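Writing for the Screen, Evening Section
Handout 4: Turning a Novel into a Film Script

Welcome back, everyone, and thank you for the good arguments last week, which went on so long in the hallway that I missed my bus and didn't mind a bit. I promised I would write up what we said about adaptation so that you could stop scribbling and just talk. So these are my notes, tidied a little, with the bits I forgot to say put back in.

Where we are starting from

Most of you came to this course because you love a book and you want to see it on a screen. That is a lovely reason to start and it will also give you trouble, because you know the book too well. You remember the smell of the kitchen in chapter two and the way the aunt talks, and it feels like a small crime to leave any of it out. But a long novel can run to 600 pages, and a feature script is usually somewhere between ninety and a hundred and twenty. Something has to go. Quite a lot has to go, in fact, and the sooner you make friends with that idea the more fun you will have.

Our working text this term is still The Ladefoged House, the ghost novel I handed out in December. If you haven't finished it, please do, at least as far as page 71, where the younger sister hears the piano through the wall. Nearly everything we do in the next few sessions leans on that page. (If your copy is the one with the pages falling out, come and see me and I'll swap it.)

Reading like a scriptwriter

Read the book once for pleasure. Don't take notes and don't underline, and if you find yourself thinking about camera angles, go and make some tea. The first reading is the only time you will meet the story the way your audience will, and you want to remember where you were frightened and where you were bored.

Then read it again with a pencil. On this second pass, mark every moment when something changes: somebody learns a thing, loses a thing, decides, lies, arrives, leaves. In The Ladefoged House I found 50 of these, and I'm sure some of you will find more and tell me so. Put each one on its own index card. One plain sentence per card is plenty. "Vuka finds the second key" is a good card. "Vuka begins to sense that her childhood was not what she believed" is a lovely sentence and a bad card, and we need to talk about why.

The trouble with thoughts

A novelist can simply tell us what a person is thinking, for pages and pages if she likes. We can't. We have what people do, what they say, what they look at and what they refuse to look at, and we have sound. So when the book gives you a thought, you have to ask what a stranger standing in the room would notice.

Take Vuka on the stairs. The book gives us nearly a full page of her remembering the winter her father stopped speaking. It's beautiful, and several of you picked it as your favorite passage. On screen we would have an actor standing on some stairs. What did people suggest? One of you had her count the steps under her breath, as her father had taught her to. One had her reach for a light switch that isn't where it used to be. I liked that one very much, and I've been thinking about it ever since, because it tells us she lived here once, that the place has been altered, and that her hand remembers more than she does, all without a word of dialogue.

Please be careful with voice-over. I'm not against it, and some wonderful films depend on it, but in a first draft it is usually the place where we hide the work we haven't done yet. Write the draft without any. If you still miss it at the end, put it back and see how it feels.
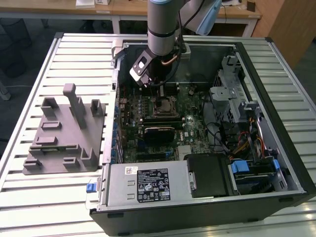
Four questions for every card

1. Whose scene is it? In the book it may belong to the narrator. In a script it belongs to whoever wants something most.

2. What would be lost if we cut it? Try to answer in one sentence. If you need a whole paragraph, that may be a sign that you're defending something you're fond of. I do this constantly.

3. Can it be joined to another scene? The two dinners in part one of our novel are a good case. The first shows us that the family has money troubles, and the second shows us the quarrel over the house. Put the quarrel into the first dinner and you've saved yourself several pages, and the soup can still get cold.

4. When can we come in, and when can we get out? People in novels walk up to doors, knock, take off their coats and ask after each other's health. We can come in when the coat is already on the chair.

On being faithful

This came up last week and we ran out of time. Somebody asked whether we owe the author anything. I think we do, though I'm less sure than I used to be what it is. There was a stage version of this same novel, put on under the title Sevard, which kept nearly every line of the dialogue and moved very slowly indeed. The radio version, Trumar, threw out the whole second half, changed the ending, and gave me a worse night's sleep than the book had. I'd say the radio people understood what the story was for. You may disagree, and I hope at least a few of you will do so loudly.

What I would ask is that you write down, before you begin, the one feeling you had when you closed the book. Keep it taped above your desk. You can change the town, the decade, the number of sisters and the color of the front door, so long as that feeling is still there when the lights come up.

A word about fear

Since ours is a ghost story, remember that a reader sets her own pace. She can slow down when she is scared, or put the book in the freezer if it comes to that. A film audience is carried along at the speed we choose. So the long quiet build-up in the piano chapter needs to be rebuilt from waiting and listening. Try writing it with almost no action lines, leaving white space on the page, so that whoever reads your script has to wait too.

For next time

Bring your index cards, held together with a rubber band or a clip, with your name on the top one.

Choose 2 cards that you think could be joined, and write the joined scene in no more than three pages, in proper script format. The layout sheet from our first meeting has the margins.

Read the piano chapter aloud to somebody at home, or to the cat, and note where your voice drops.

We'll read the joined scenes around the table, and everybody reads a part in somebody else's. Cookies are on me this time.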